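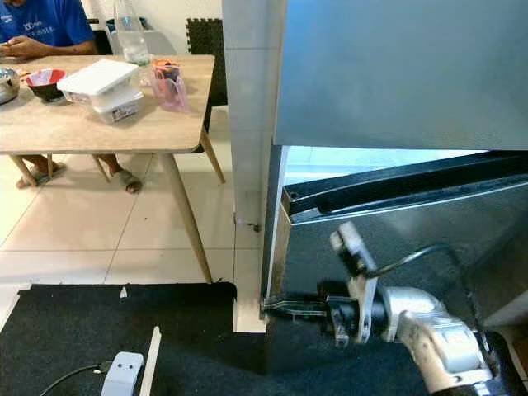
Fridge doors, second attempt

The first version of the door policy treated opening and closing as one motion played in either direction. It worked on the bench rig and badly on a real fridge. The gasket is the main trouble. For the first few degrees the magnet holds the door and the force climbs steeply, then it lets go all at once and the arm, which has been pulling hard, overshoots. On closing the opposite happens: very little resistance until the rubber meets the cabinet, then a short stiff section, then the magnet takes over and pulls the door out of the fingers.

In May I split the task in two. A small classifier looks at the head camera and the wrist torque and decides which regime the door is in: sealed, ajar or free. Each regime has its own stiffness setting for the arm. The trajectory itself still comes from the same network, trained on 1,053 teleoperated demonstrations, most of them recorded by Randi Lindqvist and Eskil Tangen.

Ajar is the awkward one. The gap is narrow, the front of the door is glossy enough to confuse depth, and the hinge side can't always be judged from one view. The fingers have to meet the free edge near enough square, otherwise the contact slides. With a lower door the arm is also working close to the floor, and the wrist runs out of comfortable range before the elbow does. I now penalise wrist angles within 8 degrees of the joint limit. That cost a little reach and removed most of the stalls.

Results, on a fridge the network had not seen in training: 70 trials from ajar, with the start angle varied by hand. The old policy finished 41 of them and the split version 62. Of the 8 failures, five were slips off the edge in the first second. Two were the classifier calling the door free too early, so the arm went soft and stopped. The last was a cable snagging on the elbow, and I have left it in the count.

Murdo Lindsay asked whether the gain comes from the classifier or just from having softer settings available. Fair question. I ran the old policy with the softest setting throughout, and it finished fewer than before, mainly through not having the force to break the seal after a door had swung shut. So the switching does matter, though I would like a proper ablation with the torque input removed.

Still to do: doors with a heavy load on the shelves, which changes the inertia a good deal, and recovery after a slip. At present the arm backs off and begins again from its rest pose, taking far longer than simply feeling for the edge a second time. Linnea Wallin has a contact search routine from the Fundale drawer work that may carry over with a different approach angle. I have the code but haven't run it on this arm yet.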